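29. September

Budgetrunde für den Greiferplatz, ich schreibe das gleich auf, bevor Young-sook mich wieder nach den Zahlen fragt (zu Recht!). Für dieses Jahr sind noch Mittel da, wenn wir bis Oktober bestellen. Garba will vor allem Fingerpads, und zwar gleich 40 Stück, weil Prekero erst ab dieser Menge vernünftige Preise macht. Von mir aus gern – die Dinger gehen uns sowieso ständig aus. 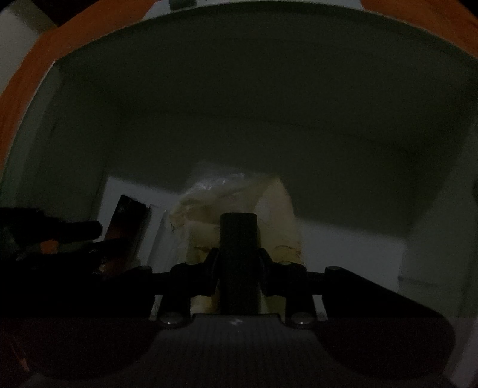 Schrauben und Lagerbuchsen nehmen wir bei Fadden mit, 100er-Packung, kostet fast nichts. Größerer Posten ist die Beleuchtung. In tiefen Behältern ist es mir einfach zu dunkel, und Joon-young rechnet mit 127 Euro pro Leuchte samt Halter. Zwei davon, fertig, da diskutiere ich nicht lange!
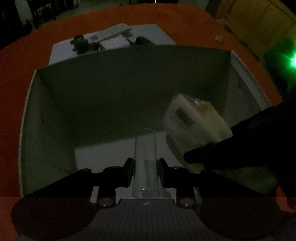 Beim zweiten Arbeitsplatz bin ich unsicher. Byung-chul hätte gern ein komplettes Set von Stilincombe, ich würde lieber erst ein Leihgerät anfragen und im Frühjahr entscheiden. Das Angebot gilt noch 20 Tage, also keine Panik – aber liegen lassen dürfen wir es auch nicht.

Offen: Versandkosten Prekero, Rabatt bei Fadden (Garba ruft an), Leihgebühr Stilincombe.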